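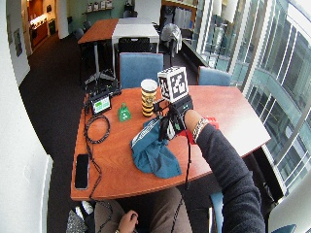
**Glove rig upkeep, Uvero bench set** – revised 21 September 2025

Wipe the marker cube before each session with a dry cotton cloth. Skip glass cleaner, as it leaves a film on the printed faces and the tracker starts dropping corners. If a face is scuffed, replace the whole cube. A single new face never sits quite flush.

Straps: hand wash in cool water with dish soap, dry flat overnight. Do not put them over a heater. The hook side picks up lint, and an old toothbrush gets it out.

Cable: leave enough slack for a full reach across the table, then coil the rest on the side away from the working hand. Loops should be no tighter than a saucer. A kink near the plug shows up as a flickering readout long before the wire fails.

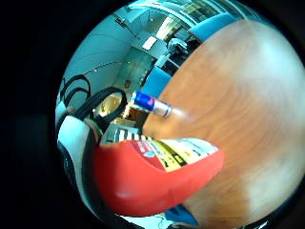 Check the housing screws every 9 sessions. Finger tight plus a quarter turn is enough. The Nustwood screws strip easily, so keep 2 spares taped inside the lid of the kit box.

Lens: blower first, then microfiber. Fingerprints at the rim matter as much as those in the middle on a wide lens.

After any strap or cube change, rerun the calibration and write the new offset on the log card. Ours read 363 before the November refit – anything far from that means the cube is seated wrong.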